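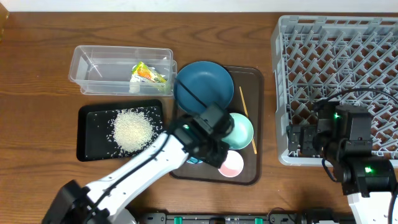

Yvette Chisholm
Contributing writer, Home & Table

My kitchen table currently holds a clear plastic bin, a black tray, a brown tray and a gray dish rack, and I am told that this is a system. The idea is called zoning. Everything that lands on the table gets a tray, and everything on a tray gets dealt with before anything else is allowed near it. Food goes on one side, dishes go on the other, and the rack waits at the end. Fans of the method say it takes the dread out of cleaning up. I have lived with it since May and I still have dread.

The person to blame is Caoimhe Kinsella, who runs a home-organizing course called Kassa out of a storefront in Mevitthorpe. I paid 90 dollars for the evening session. There were 11 of us, all holding the same handout, and the first thing we learned was that we owned the wrong trays. Kinsella likes a raised rim and rounded corners. A flat board, she told us, is "just more table."

She has a point about the rim. I put a mound of uncooked rice on my black tray, which is the sort of thing the handout asks for (you are supposed to practice with something that makes a mess), and the grains went all over it. On a dark surface every one of them shows. On my table, which is a medium-brown wood with plenty of grain in it, I'd have been finding them with my elbows for a week. So the tray does one job well. Whether I needed an evening class to learn that rice should be kept on a tray is another matter.

The clear bin is for packaged food, and here I start to lose patience. Kinsella is devoted to clear bins. You can see what you have, she says, so you stop buying more of it. Mine has one packet in it, in a crinkled green, orange and yellow wrapper, sitting up at one end with a lot of nothing next to it. I could see that packet perfectly well before I put it in a box. The bin takes up more of the table than the food does, and it has to be washed too.

Then there are the dishes. The brown tray is the "holding zone," and the rule is that a dish may stay there for 15 minutes before it has to move along. I have a big dark teal plate, a mint-green bowl, a little pink-and-white dish and a small light-blue one, plus a chopstick lying down the right side of the tray at a slant. They don't match and they don't stack. The plate is much too large to go on top of anything, and a small dish set down on a tray that size will drift under whatever is near it. The handout shows four identical white bowls. Anybody can tidy four identical white bowls.

I asked Kinsella what to do with chopsticks. She said they should be laid parallel to the long side of the tray. I asked why. She said it looked calmer. I have tried it both ways and felt the same.

The rack is the only piece I'd defend without being asked. It's gray plastic with rows of angled prongs, it has no philosophy, and a plate will stand up in it. I had a rack before the course. Kinsella sells one by Prindeck and another by Imusgate, and both of them, as far as I can tell, are racks.

To be fair to the method, two of my classmates swear by it. One wrote to me that her family now clears the table without being told. Good for them. In my house the trays have become four more things to lift when somebody wants to do homework, and I have noticed that a tray with a few dishes on it looks finished, so people leave it there.

I'm keeping the black tray for rice, flour and anything else that travels. The clear bin is going to my sister, who has been warned.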